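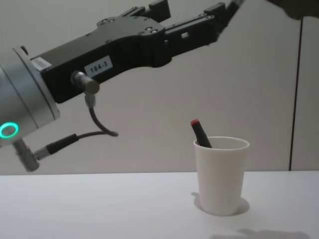 Barcode label on a black housing, just past the silver wrist.

Topic: Asset labels that stay put

binder_clip
Posted April 21, 2019
I look after equipment records for a shared workshop building in Ormsby. We have 465 items on the list and every one is supposed to carry a barcode label. At the last check 81 of them had no label or one that would not scan. Most were paper labels from an office printer. I am looking at polyester labels from Jovatum and want to know if anyone has had them on for more than a year. We have powder coat, bare metal, textured plastic and a few wooden benches.

tallow77
We used Jovatum polyester for three years. Good on metal and smooth plastic. On textured plastic the corners lift and then people pick at them. Wipe the spot with alcohol and let it dry before you stick anything down. Half of our failures were on surfaces that had only been dusted.

quarterinch
Don't buy anything until you find out why the 81 failed. A label that fell off and a label that won't scan are two different problems. Cheap ribbon rubs away on good stock.

binder_clip
Fair point. I went through my notes. Most of the bad ones are still attached but faded or smeared. I only marked 14 as missing.

quarterinch
Then your adhesive is mostly fine and your print is bad. Use thermal transfer with a resin ribbon. Wax ribbon on polyester will wipe off with shop cleaner. Ask me how many afternoons I lost to that.

old_ledger
I'll disagree with the whole direction. Engrave a number on a metal tag, rivet or wire it on, and type the number in. Ours were done in September six years ago and we have not replaced one. Scanning saves you a few seconds per item once a year.

tallow77
You can't rivet a tag to a monitor. And typing is where our wrong numbers came from. We had two drill presses swapped in the records for most of a year.

old_ledger
Use a check digit.

binder_clip
I can't drill into most of this, a lot of it is leased. Scanning stays. We use Tutetti for the records and it takes either scanned or typed numbers, so I will print the number under the bars in larger type.

mossback
Two things from our last relabel. Put the label where you can reach it with the scanner without moving the item, and write that location in the record – "left side, near plug" is enough. Also round the corners. Square corners catch on sleeves and rags.

We print on a Prundar desktop unit. It takes rolls up to 9 centimeters wide, more than you need for this. The software is clumsy but the print holds.

quarterinch
Agree on the location field. Disagree on the Prundar, ours ate ribbon. Might have been the unit.

binder_clip
Thanks all. Ordering one sample roll and a resin ribbon. I'll put test labels on the benches and the worst of the textured cases and leave them over the summer before I buy the rest.

tallow77
Put one by the sink too.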